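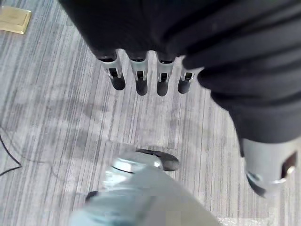

Figure 7.1 Four fingers of a robotic hand below a black fabric covering, over a grey striped carpet.

Chapter 7
Who Belonged? Settlement and Poor Relief in Haltdale, 1660–1700

What this chapter covers
How parishes decided who could claim help
What the Haltdale town book records, and what it leaves out
Why people moved between the dale and the coast
How to read a removal order

In August 1668 the overseers of the poor in Haltdale paid a carter to take a widow and her 2 children to Killex, nine miles down the valley. The entry in the town book gives the cost of the cart and a small sum for bread. It does not give her name. Killex sent the family back before the end of the month, and the two parishes argued about the case until the following spring.

Disputes like this one were common in the years after the Restoration. Under the law of 1662, a person who fell into need was the charge of the parish where he or she was legally settled. A newcomer renting a house worth less than ten pounds a year could be sent away within forty days of arriving, if two justices agreed that the person was likely to become a burden. The rule sounds simple. In practice people had been born in one place, served as apprentices in a second and married in a third, and each parish had good reason to say that one of the others should pay.

Haltdale was a wool town. A listing made for the curate in 1671 puts the population at 2,361, and by the end of the century it had grown to nearly 3,000. Most households lived partly from spinning or weaving and partly from a few acres of rough grazing. When cloth sold well there was work for strangers, and the overseers took little interest in them. When trade was bad the same strangers were questioned. Removal orders cluster in the poor years, and historians have used them to trace the ups and downs of the local trade where no merchants' accounts survive.

The coast offered another way of making a living. Zinport, two days' walk to the east, shipped finished cloth and brought in salt, timber and dried fish. Young men from the dale went there to work on the quays and often stayed. Young women went into service. Some came back years later, sick or widowed, and their return raised the question of settlement again. A full year's hired service gave an unmarried servant a settlement in the new parish — which helps to explain why some Zinport employers hired for a few days short of the year.

Most of what we know about these cases comes from three kinds of record: the town book, the examinations taken before justices, and a bundle of letters between parish officers now in the Ngô Collection. None of them was written by the poor. The examinations come closest, as they set down a person's account of his or her own life, but the clerk chose the words and kept only what bore on the law.

Section 7.1 looks at the work of the overseers and how the poor rate was raised. Section 7.2 follows four families through the records. Section 7.3 turns to Zinport and the problem of seamen's wives.

Key terms
Examination: a sworn statement about a person's birth, work and places of residence.
Overseer: a parish officer who collected the poor rate and paid out relief.
Settlement: the legal right to be relieved in a particular parish.

Transcripts of the documents marked T are on the companion website, last checked 04/12/2021.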